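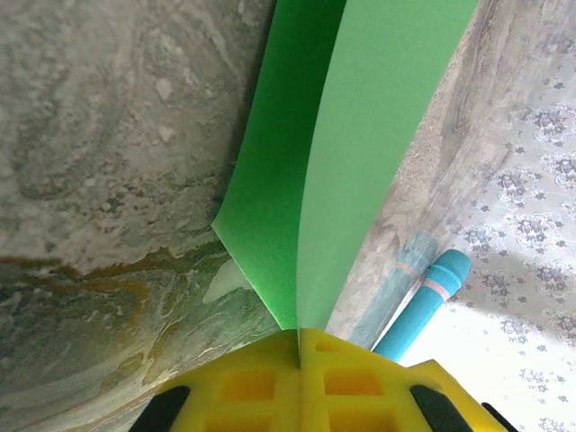

Objet : Re: [manip-bimanuelle] Filtrage des démonstrations et vues poignet

Bonjour à tous,

Je réponds à Tanko dans l'ordre de ses questions, avec un peu de retard, le temps de relancer les évaluations sur la cellule Zusten.

> Le message de février annonce un gain net avec le jeu filtré, mais je ne trouve pas le critère de filtrage. Combien d'essais ont été écartés, et sur quelle base ? Si c'est à l'œil, il faut le dire.

Le jeu brut compte 3 000 essais téléopérés. Il en reste 1 607 après filtrage. Le critère n'est pas visuel, il porte sur les trajectoires : on écarte un essai si l'une des deux pinces se rouvre puis se referme pendant la phase d'approche, ou si le bras qui tient la pièce s'immobilise plus longtemps que le seuil fixé dans le fichier de configuration. Le seuil a été choisi sur une partie du jeu mise de côté et n'a plus été touché ensuite.

Nous avons relu à la main un échantillon des essais rejetés. La plupart sont des reprises : l'opérateur saisit la pièce trop haut, relâche, recommence plus près du pli. Ces essais se terminent souvent bien, et c'est pour cela qu'ils étaient passés au travers du premier tri, qui ne regardait que le résultat final. Le modèle, lui, apprenait à relâcher. Avec le jeu brut, on voyait des ouvertures de pince sans motif en plein milieu du passage d'un bras à l'autre.

> Deuxième point, les vues. Vous entraînez avec la caméra fixe et les deux caméras de poignet. À Cemcombe nous avons retiré la vue fixe et perdu presque tout. Est-ce pareil chez vous ?

Non, et je pense que la différence vient de la tâche. Notre pièce verte est souple ou du moins pliable, et ce qui compte au moment de la prise est l'orientation du pli par rapport aux mors. Cette information, la caméra de poignet la donne bien : on distingue les deux pans, l'un plus foncé que l'autre, et la ligne qui descend vers la pince. Sur la vue fixe, la même zone ne fait que quelques pixels une fois l'image réduite à l'entrée du réseau.

En revanche la vue fixe reste utile pour la suite, quand les pinces sont face à face et que chacune doit savoir où se trouve l'autre. Si on la retire, le bras droit s'arrête trop tôt ou arrive de travers. Nous avons donc gardé toutes les vues, avec un masquage aléatoire de la vue fixe pendant l'entraînement. C'est le masquage qui a apporté le plus après le filtrage. 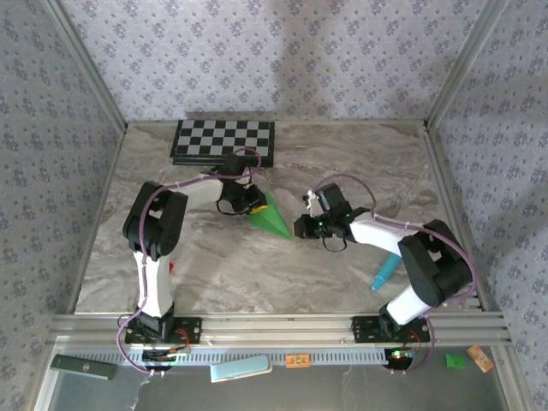 La phase difficile est celle où il ne reste qu'un court intervalle entre la pièce et la pince droite. Le bras gauche présente la pointe vers le centre du plateau et le bras droit vient à sa rencontre. Une erreur de quelques degrés au poignet gauche, sans conséquence jusque-là, suffit à faire manquer la prise. C'est aussi là que les démonstrations varient le plus d'un opérateur à l'autre : certains présentent la pièce et ne bougent plus, d'autres font avancer les deux bras ensemble. Nous n'avons pas séparé les deux styles. Ce serait à faire.

> Troisième point : le fond. Vos murs à fleurs et votre plateau marbré, c'est volontaire ? Chez Nuttall ils ont tout en gris uni et leurs chiffres sont meilleurs que les nôtres, je me demande ce que l'on compare.

C'est volontaire. Le papier peint et le marbre font partie du protocole, avec des motifs que l'on change entre deux campagnes. Sur fond uni, le réseau entraîné avec le jeu brut et celui entraîné avec le jeu filtré donnent des résultats assez proches. L'écart se creuse quand le fond est chargé. Mon interprétation, que je n'ai pas démontrée : les reprises rendent l'action ambiguë pour une même image, et le réseau lève l'ambiguïté en s'accrochant à des détails du décor. Un veinage du marbre près de la pièce devient alors un indice. Quand le motif change, l'indice disparaît.

Donc oui, comparer nos chiffres à ceux de Nuttall n'a pas grand sens tant que les fonds diffèrent. Je préférerais que l'on compare les écarts entre jeu brut et jeu filtré dans chaque laboratoire.

> Dernière chose, les objets qui traînent sur le plateau. Ils sont dans les démonstrations ou seulement dans les évaluations ?

Dans les deux. Le damier reste posé à plat vers le fond, les feutres et les petits objets changent de place. Je précise que nous n'avons pas mesuré leur effet séparément. Il est possible qu'un objet vert près de la zone de prise gêne davantage qu'un rouge ou un bleu – nous n'avons pas équilibré les couleurs.

Concernant les échecs, puisque la question va venir : il en reste 7 sur la dernière série d'évaluation avec le modèle filtré et masqué. Tous se produisent pendant le passage, aucun pendant la première prise. Dans deux cas la pince droite se ferme avant d'avoir atteint la pièce. Dans les autres elle la touche, la pousse, et le pli tourne entre les mors de gauche. Le modèle n'a jamais vu comment rattraper cette situation, et c'est une conséquence directe du filtrage : en supprimant les reprises, on supprime aussi les exemples de rattrapage. Je n'ai pas de bonne réponse à cela. Une piste serait de réintroduire les reprises avec une étiquette de phase, en ne gardant que la portion qui suit la réouverture. Zikon a un outil d'annotation qui permettrait de le faire sans tout relire, mais il attend des horodatages communs aux caméras, et nos vues de poignet sont décalées par rapport à la vue fixe. Le décalage est constant dans une session et change d'une session à l'autre.

Tanko Nwankwo, si tu as encore le script de resynchronisation utilisé à Cemcombe, je veux bien le récupérer, même en l'état. Le nôtre se cale sur le premier mouvement de pince et se trompe dès que l'opérateur hésite au départ.

Le script de filtrage est dans le dépôt commun, dossier `filtrage/`, avec la liste des essais conservés. La liste des essais rejetés y est aussi, avec le motif du rejet. Attention, la colonne `bras` est inversée dans les sessions les plus anciennes : gauche y désigne le bras droit. C'est corrigé à la lecture, pas dans les fichiers.

Pour ceux qui veulent refaire l'essai sans vue fixe, il faut réentraîner. Mettre l'entrée à zéro au moment de l'évaluation donne de mauvais résultats sur le modèle sans masquage, et ces résultats ne disent rien de l'utilité de la vue.

Bien à vous,

L'équipe Zusten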